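Project report — Drullevow: a task runner and frame sync tool for a two-armed kitchen robot
Ilze Mets
Submitted June 18, 2022

1. What this project is

Drullevow is the software layer I wrote this year for the two-armed robot in the Benítez lab. It does three jobs. Reads the cameras (one on the head, one on each wrist), lines the streams up in time, and runs a small state machine that decides which arm moves and when. The low-level arm controllers were there already, I didn't touch them. Same for the grasp planner, which is Gitmont, an older lab package. I just call it.

The test task is loading a dishwasher. Picked because the rack is fussy: thin tines, narrow slots, and a plate has to go in close to upright or it catches. Good for showing up timing mistakes.

Not in scope: washing, detergent, glassware, closing the door. Door closing was in the March plan and got dropped.

2. Where it started

The old script was one long Python file with sleeps in it. Move arm, sleep, grab a picture, sleep, move again. It worked if nobody changed anything. Main faults:

Wrist pictures were saved with the time they were written to disk, not the time they were captured. Under load these drift apart.
No way to stop one arm without killing both.
Placement pose was hard coded for one plate.
Logs were print statements.

I kept the script around as a baseline and renamed it Drerken so the folder names would stop clashing. Anything marked Drerken in the results is that.

3. Software design

3.1 Processes
One process per camera, one per arm, one for the state machine. Messages go through shared memory with a small header (capture time, sequence number, source). I tried putting everything in one process with threads first and the image decode kept blocking the arm loop. Lost two weeks to that.

3.2 Clock
Every header is stamped at capture against a single monotonic clock. The sync step takes the head frame as the reference and finds the nearest wrist frame on each side. If the nearest one is more than 20 ms away the whole set is thrown out and counted as a miss. Simple, but it means the state machine never sees a mixed up set.

3.3 State machine
States are IDLE, REACH, GRASP, CARRY, ALIGN, LOWER, RELEASE, RETREAT and HOLD. HOLD can be entered from anywhere and is per arm, so the left can sit in HOLD while the right carries on. ALIGN is where most of the work is: the head camera gives plate angle and rack angle, the difference goes to the wrist joint as a small correction, and LOWER is only allowed once the difference stays under the threshold.

3.4 Wrist views
The wrist cameras see a lot of the robot itself. Gripper, arm, straps, hoses. The perception code was written for the head view and treated dark rounded shapes near the lens as objects, so it would report an obstacle that was the robot. Fix was a self mask for each wrist, drawn by hand and then shifted with the joint angles. The masks are rough and it's the part of the code I'd most like to redo. 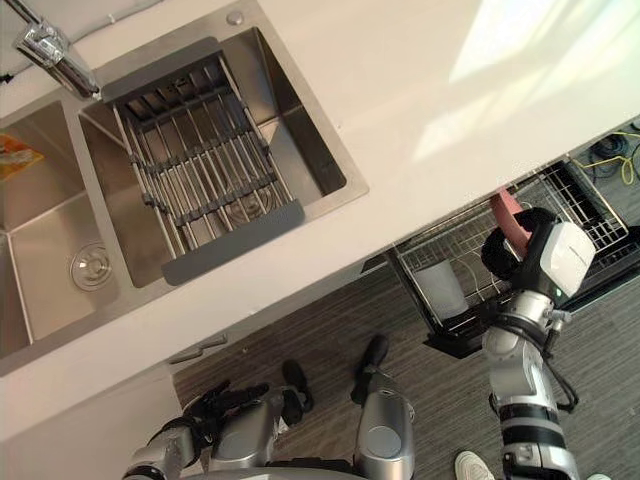
Right gripper with the pink plate over the rack tines, from the head camera.

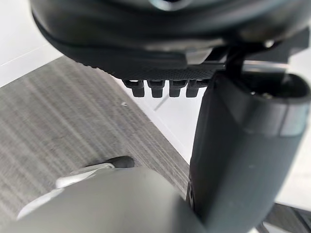
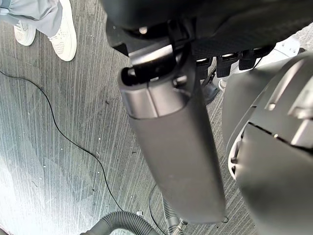

4. Testing

4.1 Sync test
Recorded with both arms moving and all three cameras on. Of 3315 head frames, 387 were dropped as misses. Nearly all of the misses were in the first part of the recording while the camera processes were still warming up thier buffers. I now wait for every stream to fill before leaving IDLE. I haven't rerun the full recording with that change — ran out of lab time — so the figure stands as it is.

Drerken can't be scored the same way as it has no capture stamps. I compared by eye on a clip of the arm crossing in front of the sink and its wrist pictures were plainly behind the head ones.

4.2 Placement
Plates first, then cups. Plates are better. With ALIGN switched on the plate mostly goes down between the tines first go, and when it fails it's usually because the rack has been pushed back a bit and the rack angle is stale. Cups tilt once they're in and the code has no idea about that, it calls RELEASE a success as soon as the fingers are open. Should check the head view again afterwards.

Bright sun on the white counter was a problem too. The edge finder uses the counter edge as a rough check on head pose and it loses the line where the surface washes out. Locking the exposure helped, made the inside of the rack darker though. Ended up just ignoring the check if the line fit is bad.

4.3 Stopping
HOLD on one arm works. HOLD on both at once had a race where the second arm would finish its current segment before stopping. Fixed by making HOLD a flag the arm loop reads every cycle instead of a queued message. This one should of been caught earlier, it was in my own notes.

5. Tooling

The replay viewer ended up being the most used thing in the repo. It steps through a recording set by set, three views side by side, state name along the top. Over 900 lines and too much of it is in one file. Keys are in the README. It doesn't read Drerken recordings.

Config is one YAML file per robot. Masks live next to it.

6. Left to do

Rerun sync test with the warm-up wait.
Redo the self masks from the robot model.
Check after RELEASE, cups especially.
Re-read the rack angle just before LOWER.
Unit tests for the state machine past CARRY. There are none.
Split up the viewer.

Code is on the lab server under drullevow/final, the branch called final2 is older, don't use it.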